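Wandix Protest Photo Index
Print this page | E-mail this page

README

Wandix is a catalogue of 2688 press photographs from marches, pickets and sit-ins. It holds the captions and the catalogue data only. The prints stay in the Pylypenko collection in Londton, and scans must be asked for there.

Each row is one photograph. The columns are: id, month, town, caption, cause, sign_text. When the words on a sign could not be read, sign_text is left empty - please do not fill it by guessing.

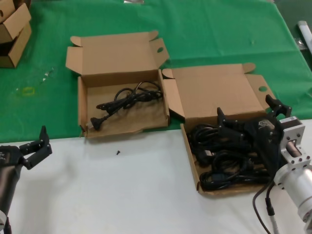 Captions are kept as the photographer wrote them, also with spelling mistakes. The cause column is our own work and uses 60 labels, for example labour, housing and water rights. In 94 rows the cause is "unknown".

The file is split in parts of 500 rows, the last part is shorter. Encoding is UTF-8, separator is the semicolon. The older Finis export used commas and broke many captions, so please delete it if you still have it. 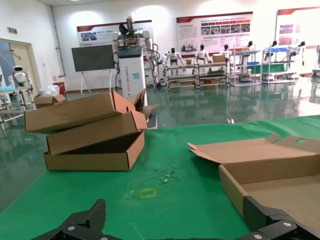

Can I publish the captions in a book or a magazine?
Short quotes are fine with the photographer's credit. For whole captions, write first to the collection.

Corrections are added each June.

Print this page | E-mail this page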